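21 May 2020

Stationery drawer, continued. Started at 9, stopped for lunch, finished before the radio news.

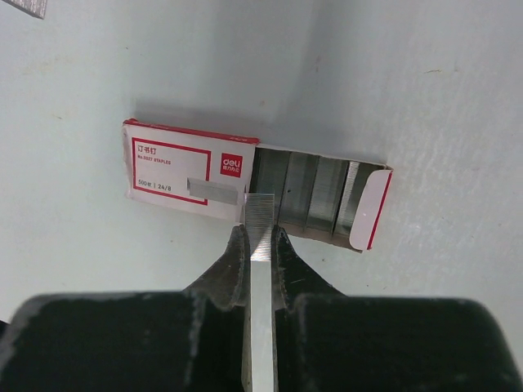
The difficulty remains the mismatch between what is in the drawer and what the two staplers take. The small one by the printer is a 24/6 and will not accept a longer leg without jamming at the anvil. The long-arm one from the Briltbridge office takes 24/8 and is the only machine here that will go through the Kusel reports with their card covers. Gilmar Portela has been loading it with 24/6 since August, which explains the covers coming away at the back page.

The deli box is 24/8, 500 to the box, No.0027 as far as I can read it. It goes with the long-arm and nowhere else. I have written LONG ARM on a label and put it on the shelf edge, as anything stuck to a box is thrown out with the box.

Test on scrap, long-arm, 24/8: 2 covers plus the full Caldeira text, legs closed flat, no lifting at the corner. Same stack with 24/6: legs barely through, one side open. Repeated with the stack turned round, same result. Did not test the small stapler again. The spring is weak and I would be measuring the spring.

Odd strips from the bottom of the drawer sorted by leg length against the steel rule. Bent ones to the metal tin. Rubber bands mostly perished, discarded. Treasury tags kept, although I cannot think when we last used one.

Rosângela Frota rang at three about the Rana binders. She wants 235 sets stapled, not bound, and asked whether we had enough. At two staples a set that is 470, so one full box would cover it with little left for misfires – I would sooner have a second box in hand before starting. Order reference 888 on the stationery sheet, no delivery date given.

Drawer runner still catches on the left. Candle wax tried, slight improvement. Tomorrow the hole punches, then the envelopes if the light is good.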